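Search this site
Search

Sorting out the airing cupboard, and a pink box

Posted 2026-02-08 by Kazuhiro Tsuji

Subscribe to get new posts by email. You can unsubscribe at any time.

We have been in the flat in Ellesgate for three years and the airing cupboard has never been right. Towels went in folded and came out in a heap, usually with a pillowcase I wasn't after. Last week I took everything out and started again.

The first job was deciding what to keep. Two bath sheets had gone thin in the middle, so they are now for the car. The hand towels from Oshima are older than any of the others and still fine, so they stayed. I put 9 towels back in total, which is plenty for two people and the odd guest.

I had been folding everything flat and stacking it. The trouble is that the one you want is always at the bottom. Rolling works better for the waffle ones, as they are light and don't spring open. Thick towels I still fold in thirds, because rolled up they take half the shelf.
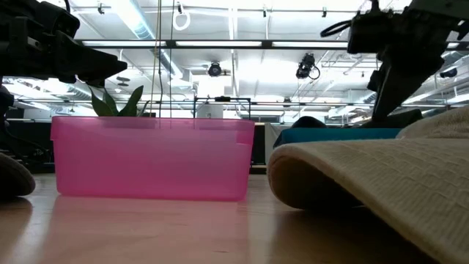

The pink bin and the beige towel on the table, with a bit of green at the back.

I like a bin you can see through. I had wicker baskets before and forgot what was in them, and they snagged the flannels. Pink would not have been my first choice but it was what the hardware shop on Clumonness Road had left, and I've got used to it. A plastic one can also be wiped out with a damp cloth, and it slides on and off the shelf without catching.

Measure the shelf before you buy anything. Mine is 506 mm from the back wall to the door frame, and I had to leave room for the pipe on the left. I wrote the figure on a bit of masking tape and stuck it inside the door for next time.

The sheets are still to do. They are in a bag in the spare room, along with a tablecloth from my aunt in Grultomdale that doesn't fit any table we own. I'll probably get to them before the end of February.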